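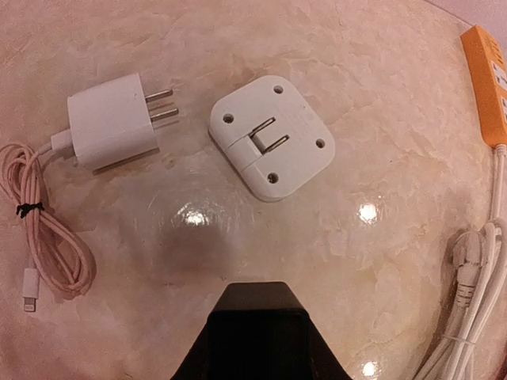
Savita Kandpal wrote in under the last post to say that the road from Barik up to Nakpan should be driven in the morning only, and that my advice to start after lunch was bad. The cloud comes over the ridge in the early afternoon, she says, and the upper bends are then best left alone until the next day.

She is right for the north side. I drove it again, on 2/25/25, and have corrected the notes.

The pass road leaves Barik at the fuel station and climbs to a little under 3000 meters. The lower part is two lanes with a painted center line. After the Uvham turnoff the line stops and the width drops to one lane with passing places. The vehicle going up has priority, though truck drivers do not always agree.

There are 18 signed hairpins. The signs are numbered from the top, so a driver coming from Barik meets the highest number first. Bends 6 and 7 are the tightest. A small car gets around in one go. A long van needs to reverse once, and the outer edge there is loose gravel with no barrier.

I used second gear for nearly all of the climb and first for the two tight bends. On the way down I stayed in second and kept off the brakes where I could. The surface is good up to the shrine, then patched, then broken for the last stretch before the top.

Fuel: Barik or Nakpan, nothing in between. Food: one tea stall at the Uvham turnoff, closed when I passed.

I stayed at the Flomatness guesthouse on the Nakpan side. The room was 700 a night, cash, with hot water in the evening. Parking is in the yard behind the kitchen, and the gate is narrow — fold the mirrors in.

The south side is still as I described it before, and I had clear air there until dark. I have no notes on the old mule track. If the road crew has finished the retaining wall by March, the broken section may be shorter than what I have written.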